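Can a robot put the groceries away yet?

I have been asking some version of this since I was a kid and hated unloading the car. Dishes, laundry, whatever, fine. But putting food in the fridge always felt like the chore a machine ought to take off my hands first, and I'm so happy to say people are really working on it!
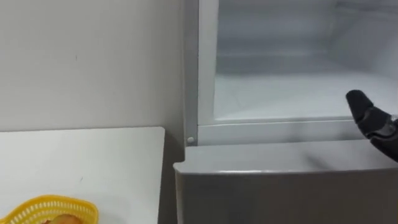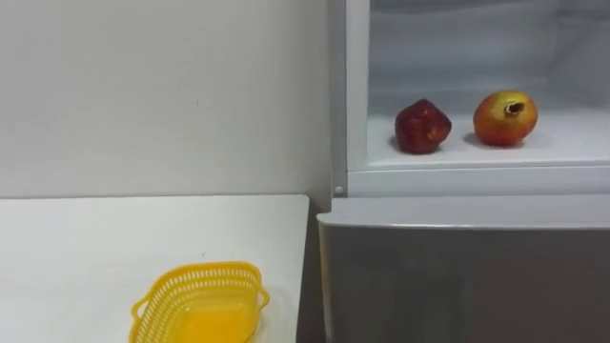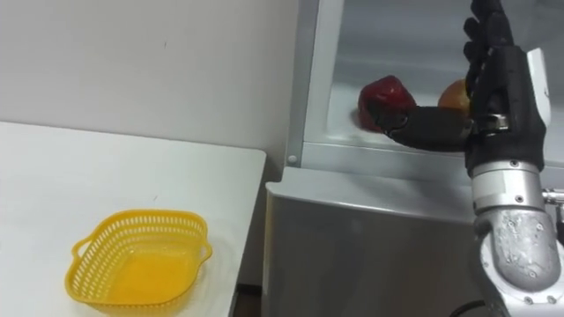

Fruit duty: one yellow basket, one open fridge.

Look at the thumb in the last picture. It sticks out sideways in front of the red fruit while the four fingers point straight up, and I could stare at that for an hour. My own hand does nothing of the kind when I grab an apple (I went to the kitchen and checked). The lip at the front of the shelf is a lovely little problem too. You and I reach over it without a thought, but a hand with a wrist that thick has to come in high enough to clear it and still get down to something small and round.

And fruit is mean! It rolls, it bruises, and no two pieces are the same shape. My friend Carolina Moreira works at Betex, where the arms on the line move 800 parts a shift, and every one of those parts is identical and sits in its own slot. She says she'd trade a whole shift of that to watch one pomegranate go on a shelf. Same here.

So, is it ready for my kitchen in Tretstead? No, not yet. My fridge has 3 jars of mustard, a leaning tower of leftovers and a drawer that only opens if you lift it. A mostly bare shelf next to a tidy table is a much kinder place to learn. I'd still let one try – I'd just move the eggs first.

Maiara Bragança asked in the comments last time whether I'd want a robot to cook as well. One thing at a time, Maiara! Get my apples in the fridge and I'll think about soup. Next up in October is folding towels, and I have plenty of opinions on that already.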